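The call that Branislav Ďurica still talks about was a dryer fire. It came in on a weekday morning in May, from a duplex on the north side of Kedby, and it was out before the second engine had parked. The family lost a dryer, a shelf of towels and the paint on one wall. The alarm had gone off while the mother was in the yard, and a neighbor heard it through an open window.

"If that alarm had a dead battery, we'd have been there all day," Ďurica says. He has been a lieutenant at the Kedby station for nine years.

Kedby's fire department answered 1,768 calls last year. Most were medical. Of the rest, 255 were alarms that needed someone to walk through the house, and on those visits crews kept finding the same thing: detectors painted over, detectors in drawers, and detectors made before the kids in the house were born.

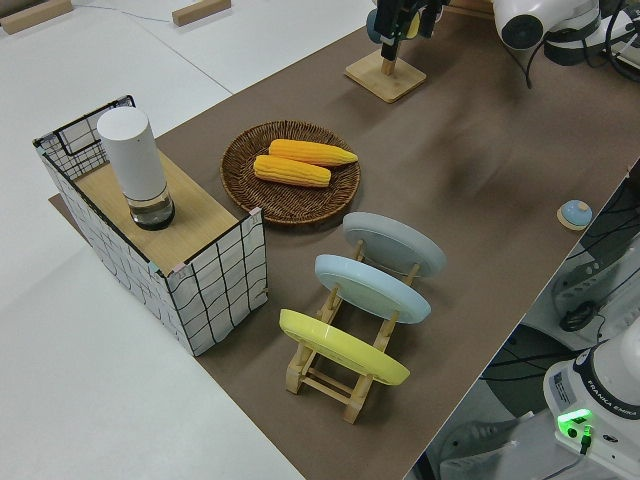
So the department started giving them away. The first order was for 200 units, paid for out of the training budget, and it was gone in three weeks. A second order of 1,000 arrived in spring, with half the cost covered by Michiels, the hardware supplier on Trimel Road.

Anouk Visser runs the program from a desk next to the hose dryer. Residents call, she books a time, and an off-duty firefighter comes by with a ladder. A visit takes 20 minutes. The crew puts one alarm on each floor and one outside the bedrooms, writes the date on the back, and checks the dryer vent if the owner says yes.

Renters were slow to sign up. Visser says many thought they needed a landlord's permission, so she now calls the landlords herself. Two have asked for whole buildings to be done, and those visits are booked through the fall.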